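Saturday, March 21, 2020

Up at seven, porridge, then straight to the desk. I have the children's books to finish before the end of the month and I am behind. The library shut its doors during the week, so what I have in the house is what I have to work with. That comes to two boxes, plus the shelf on the landing, plus whatever the publishers send as files. I don't like reading picture books on a screen but I will have to get used to it.

First job was the review of the third Nesemari book. I have now read it four times. It is a comic for readers of seven to ten, 82 pages, about a girl who lives in a lighthouse called Nesemari and can hear what the birds say. The first book was very good. The second was a muddle. This one is better than the second, mainly for having fewer birds in it. The gull has most of the talking and the gull is the one children like. There is a chase along the sea wall that takes up nine pages without a word on any of them, and I think it is the best thing in the series. A child who finds reading hard work could follow every step of it and feel they had read a proper chunk of a book.

What I don't like is the lettering. It is thin and grey and set too small in the balloons. I wrote that down and took it out twice, and in the end I left it in. A seven-year-old with a bedside lamp is not going to manage it. I also think the ending is rushed. The lighthouse is saved in two panels by a letter from the council, and then everyone has cake. I said so, more politely.

The review was meant to be 477 words, which is the odd number the page template takes before it spills over into the next column. I got it to 477 on the third go by losing a sentence on the endpapers. Sent it off at twenty past ten.

Coffee. Hung out the washing. Cold but bright, with a wind.

Then Festgate. I have been putting this one off. It is a school story in comic form, the sort where the caretaker's cupboard leads somewhere else, and in this one it leads to a castle with a gate that only opens on feast days. The idea is sound. The trouble is that the book spends its first forty pages explaining the gate. There is a map, a calendar, a poem, and a talking key who goes over the poem again. I kept thinking about the boys in my old Thursday group, who would have been under the table by page fifteen. If a hero can go through a door, let them go through it, and let the reader find out about the feast days when the gate slams.

I made notes under four heads: story, pictures, words, who it's for. I always do it this way and it always comes out lopsided. Story got a page and a half. Pictures got four lines, all praise. The colours are lovely, particularly the evening ones, and the castle cook has a face you could look at for a long time. Words got a paragraph about the key. Who it's for I left blank. The cover says six and up. I would say nine, and a patient nine.

Lunch was soup from the freezer and the end of the loaf. Read the paper, then wished I hadn't and put it in the recycling.

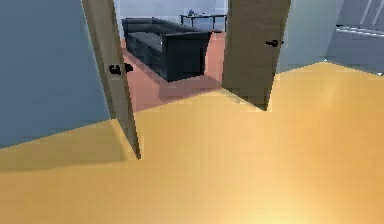 3D interior render

After lunch I tried to sort out the reading list for the spring page. In February we said it would be a list of books to borrow, with the shelf marks, and a note of which ones the branch had in more than one copy. None of that is any use now. I have changed it to books that people may already have at home, or can get as files, or that stand up to being read over and over. The last is the real test, I think. Parents will be reading the same ones ten times before the month is out.

I got as far as a list of 10, which is what the page wants, and then crossed out three. One was too sad. One is out of print and goes for silly money. One I have never liked and had only put down out of duty. I need three to replace them and have two. The first is the old comic about the school dinner van that turns into a submarine, which is not well drawn but is very funny, and the jokes get better when you know they are coming. The second is a book of one-page strips about a snail. Each strip is four panels and you can stop after any of them, which matters at bedtime.

For the third I went up to the landing shelf and sat on the floor with a pile, and lost an hour. I found my own copy of the first comic I ever reviewed. The spine has gone and there is tea on the back. I had given it three stars out of five. Reading it again I would give it four. I was hard on things then and used the word "derivative" a good deal. It has a superhero grandmother who stops a bank robbery with a wet mop, and there is a double page of her coming down the bank steps that I remembered exactly, down to the slippers. I don't know why I marked it down. My notes say "predictable". Of course it is predictable. The pleasure for a six-year-old is in knowing she will win and waiting to see how.

It isn't going on the list because it is out of print too.

Made a start on the parcel from Fleter, who only do books for new readers and always send too many at once. There were six in this one. They are the thin sort with a stiff cover, and every book says on the back how many different words it uses. The longest has 1000 words in all, which they are proud of and print in a yellow star. I read the lot in forty minutes. Two are good. One has a bus driver who becomes invisible whenever she sneezes, and the drawing does the work, since all you see is the hat. The other is about a boy who wants to be a sidekick and can't find anyone to be sidekick to. He tries the postman, the vet and a goose. I laughed at the goose. The other four are the usual lessons about sharing, with capes on.

I will do the bus driver and the sidekick together in one review and leave the others alone. There isn't space to be unkind about a book for five-year-olds, and no call for it.

Went for a walk at four, up past the allotments and back by the school. Gates locked, of course. The paper daffodils are still up in the infant windows. Came home by the lower road to see if the corner shop had eggs. It had, and I bought six and some matches.

Wrote to the editor at Chávez to ask if they would let us put up the first chapter of the pirate comic for a few weeks. They are a small press and have been good about this sort of thing before. I kept it short. I asked for the chapter, said where it would go and for how long, and said we would link back to them. If they say no I will use the space for children's own drawings, if enough come in. We asked for "your own hero, any hero, one page" and so far there are five, of which two are dogs.

Supper was eggs. Rang my sister after, and read her the goose page down the telephone, doing the voices. She says it loses something without the pictures. She is right, though she laughed in the same place I did.

I have gone back over Festgate this evening and been a bit fairer to it. From page forty-one it moves well, and there is a scene with the cook and the gate at midnight that is properly frightening for that age, in a good way. I have put that at the top of the review and the complaint about the key further down. I have also filled in who it's for: confident readers of nine and over, or younger with someone beside them who is allowed to skip. That seems right.

Still to do tomorrow: find the last book for the list, type up the two Fleter ones, ask about the spelling of the snail man's surname, post the birthday card. Also ring the printer's and find out whether the summer leaflet is going ahead, as I have heard nothing and would sooner know.

Clothes in off the line at six, all dry bar the towels. Bed by half past ten with the snail book.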